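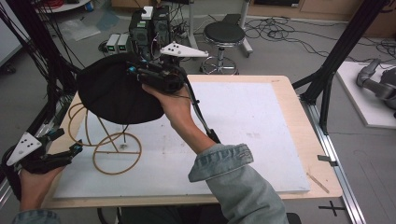
Wie lernt ein Roboter, mit Stoff umzugehen?
Ein Beitrag aus der Reihe »Technik verstehen« für Kinder ab neun Jahren

Ein Buch in ein Regal zu stellen, ist für einen Roboter heute keine große Schwierigkeit mehr. Das Buch behält seine Form. Ein Stück Stoff dagegen verändert sich bei jeder Berührung: Es hängt durch, wirft Falten und verdeckt manchmal genau die Stelle, an der man es anfassen möchte. Damit ein Roboter trotzdem mit Stoff arbeiten kann, braucht er ein Programm, das mit vielen verschiedenen Formen zurechtkommt. Solche Programme nennt man Steuerungssoftware.

Lernen durch Vormachen

Früher schrieben Fachleute jede Bewegung einzeln auf: Arm zehn Zentimeter nach links, Greifer schließen, Arm heben. Bei Stoff führt dieser Weg schnell in eine Sackgasse, denn kein Faltenwurf gleicht dem anderen. Deshalb macht ein Mensch die Aufgabe vor. Er führt in jeder Hand einen Greifer und erledigt die Arbeit damit selbst. Die eigenen Finger berühren den Stoff dabei nicht. So entstehen Bewegungen, die später auch eine Maschine mit ähnlichen Greifern ausführen kann.

Eine einzelne Vorführung heißt in der Fachsprache »Demonstration«. In unserem Lernprojekt Rilameck wurden für eine Aufgabe mit Stoff 542 Demonstrationen aufgenommen. Nach der Prüfung blieben 509 übrig. Die anderen waren unvollständig und wurden gelöscht.

Was die Software sieht

Eine Kamera liefert der Software Bilder. Für den Computer besteht jedes Bild zunächst nur aus Zahlen, die angeben, wie hell und welche Farbe jeder Bildpunkt hat. Was ein Tisch ist und was eine Hand, weiß er nicht. Den Teil des Programms, der aus den Zahlen etwas Sinnvolles herausliest, nennt man Wahrnehmung. Schwarzer Stoff vor einem schwarzen Greifer ist für die Wahrnehmung besonders schwierig. Wo hört das eine auf, wo fängt das andere an? Auch dünne Drähte und Schnüre übersieht ein Programm leicht.

Zu jedem Bild wird außerdem gespeichert, wo sich die Greifer befanden und wie weit sie geöffnet waren. Bild und Bewegung gehören zusammen wie Vokabel und Übersetzung.

Vom Beispiel zur eigenen Bewegung

Nun beginnt das Training. Das Programm erhält ein Bild und schlägt eine Bewegung vor. Anschließend wird der Vorschlag mit der Bewegung des Menschen verglichen. Ist der Unterschied groß, werden viele kleine Zahlen im Inneren des Programms ein wenig verändert. Dieser Vorgang wiederholt sich sehr oft. In Rilameck durchläuft das Programm alle Demonstrationen bis zu 500 Mal.

Danach folgt die Planung. Sie legt fest, auf welchem Weg die Arme ihr Ziel erreichen, ohne aneinanderzustoßen. Die Regelung überwacht währenddessen jede Bewegung und gleicht kleine Abweichungen sofort aus.

Wörter zum Nachschlagen

Greifer: Werkzeug mit Backen, das Gegenstände festhält.
Demonstration: aufgezeichnete Vorführung einer Aufgabe.
Wahrnehmung: Teil der Software, der Bilder auswertet.
Regelung: ständiges Messen und Nachstellen einer Bewegung.

Zum Ausprobieren

Lege ein Geschirrtuch auf den Tisch und nimm in jede Hand eine Küchenzange aus Holz oder Kunststoff. Versuche, das Tuch einmal in der Mitte zu falten. Schließe beim zweiten Versuch ein Auge. Schreibe danach auf, an welchen Stellen du nachgreifen musstest, und vergleiche deine Notizen mit denen eines anderen Kindes.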